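Drikdale. Guía de cuidado y almacenaje de uniformes
Sección 4. Doblado de la parte superior

Esta sección se aplica a las prendas superiores con cuello y manga, referencias 1462 y 2348. Para faldas y pantalones, consulte la sección siguiente.

Antes de empezar
La prenda debe estar limpia y completamente seca. Vacíe los bolsillos, si los hay, y cierre los botones o broches.

1. Despeje una superficie plana y amplia. Una cama hecha sirve.
2. Extienda la prenda con el delantero hacia arriba y alise la tela desde el centro hacia los lados.
3. Coloque bien el cuello. Las franjas no deben quedar torcidas ni montadas unas sobre otras.
4. Estire las mangas y haga coincidir las costuras.

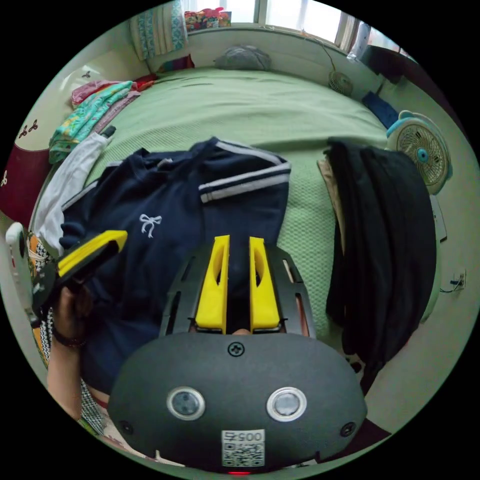

Fig. 4. Prenda azul marino extendida sobre la cama, con ribetes blancos en cuello y manga.

5. Doble una manga hacia el centro y repita con la otra.
6. Suba el bajo hasta la altura del pecho, sin marcar el pliegue sobre el bordado.
7. Guarde la prenda en horizontal. El estante Tambunan admite pilas de unos 218 mm de alto.

Nota: si quedan arrugas después del paso 4, planche del revés a temperatura baja y deje enfriar la tela antes de doblarla.

Precaución: no planche directamente sobre bordados ni ribetes.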